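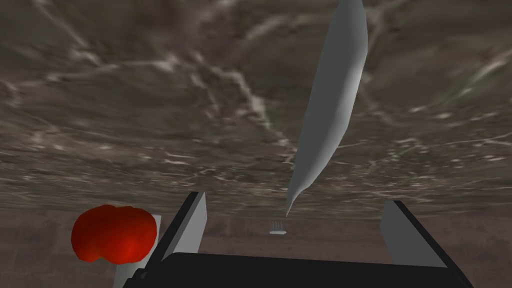
Search this site
Enter keywords Go

Monday, April 25, 2022
By Radoslava Holub

So many of you wrote in after my post on kitchen drawers asking what I use on old wood, and I could talk about this all day! The short version is a soft cloth, warm water and a tiny squirt of dish soap. Wring the cloth until it barely drips, wipe with the grain, then go over it with a dry towel right away. I do mine every evening while the kettle's on.

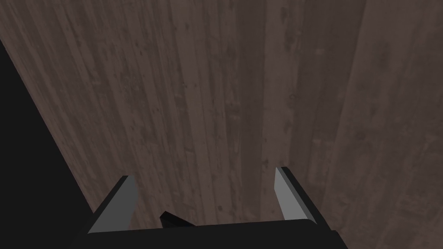 Oil is the fun part. I use plain food-grade mineral oil, 200 ml for the whole kitchen (and there's always a bit left for the spoons). Boards with small knots and a few faint scratches, like the ones here, are my favorite kind to do – I leave all those marks alone and just rub the oil along the grain with an old T-shirt. Give it the night to soak in and buff off whatever is still sitting on top in the morning. Sticky patches mean you used too much. Ask me how I know!

My neighbor Gudrun swears by walnut oil, and it does smell lovely, but I have family with nut allergies so it's a no in my house.

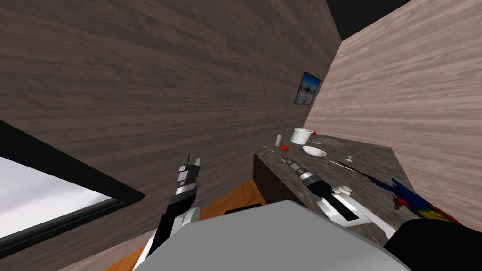 Oily rags are the one thing I'm strict about. Some oils can heat up as they dry, linseed especially, so never ball the rags up in the trash. Spread them flat outside on something that won't burn, let them go stiff, and then toss them. Next up is cast iron, probably in June, once I've finished scrubbing the awful skillet I brought home from the flea market.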